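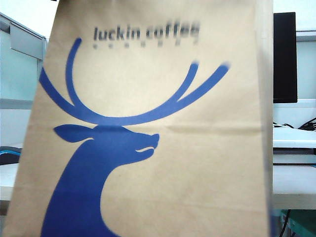

Photo: Demgate workshop

Tue 30 June

Glue day again. Came in early to get the hide glue soaking before it got too warm in here, and the Zotport hotplate was sulking as usual, so I used the old water bath and sat with it. Held at 60 for most of the morning, give or take a wobble when I went to answer the door. I do like the smell, sorry everyone.

Batch 504 is the plain one, no additives. Batch 519 has the splash of glycerine that Meinecke suggested in their leaflet (the leaflet is in the drawer with the scalpels, please put it back there!). Both strained through muslin, both brushed onto the same offcuts of book cloth and pressed under the small nip. I forgot to write down which way the grain was running on the first two boards – my own fault – so ignore those and start from board three.

519 brushes out beautifully. It goes on like thin honey and you get ages to shuffle the cloth about before it grabs. 504 grabs almost at once, which is lovely for spines and horrible for anything bigger than a paperback. I ended up with a crease right across the Karau sample and had to peel it and start over. Second go was fine, a bit shiny at the turn-ins.

Paper linings next. I tried ordinary brown kraft as well as the proper lining stock, mostly out of stinginess, and I have to say the kraft pulled the boards nicely flat. Bit noisy when you open the cover. We had the same crackle in December with the ledger repairs and it calmed down after a few weeks, so I'm not going to fuss yet.

The big ledger, shelf number 1610, is still waiting for its new spine. Measured it twice and got two answers, so it wants measuring again by somebody with a better ruler.

To do: peel tests on boards three to 10, once they've had a full night under weights. Order more muslin. Wash the brushes properly this time – the wide one has gone like a broom. Leftover 519 is in the fridge, second shelf, labelled. Not soup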